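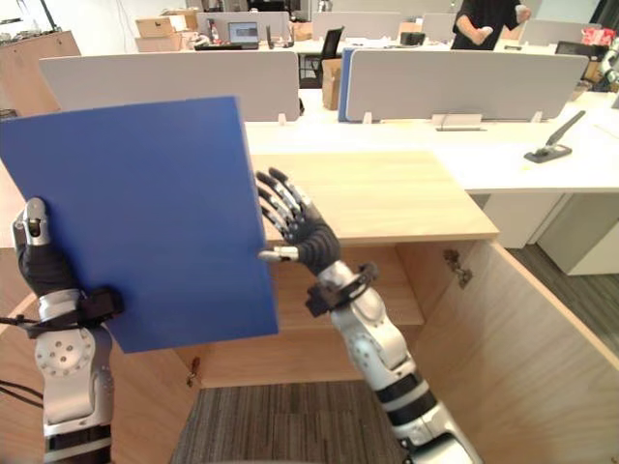
blue board and the open light wood cabinet

skukport_dan
Replacing the back panel on a cabinet this month. Kouris wants $151 for their "moisture-proof" colored board. Has anybody had one last more than a couple of winters? I don't buy the moisture-proof part.

plainsaw
Paint is paint. If the cut edges aren't sealed it'll swell like any other board. Seal them yourself and buy the cheap stuff.

Nudia_fan62
Disagree. I put Nudia panels in my laundry room in March three years ago and they're still flat. You get what you pay for.

plainsaw
Three years in a heated room proves nothing. Mine was in a garage.

skukport_dan
The Kouris page says "tested to 1,000 hours." Tested how? Steam? Sitting on a shelf? I wrote and asked and got the same brochure back.

hingeline
Nirkiseo used to print that number too, then it quietly became 1,018 hours. Same board as far as I could tell, higher price. I'd skip the back panel upgrade and fix whatever is making the room damp.

Nudia_fan62
Not everyone can fix the room. Some of us rent.

hingeline
Then why spend $151 on a landlord's cabinet?

Nudia_fan62
It's my cabinet. It moves with me.

skukport_dan
OK, going with plain board and two coats on the edges. If it bows I'll come back and plainsaw can pay for the next one.

plainsaw
Do three coats and I might.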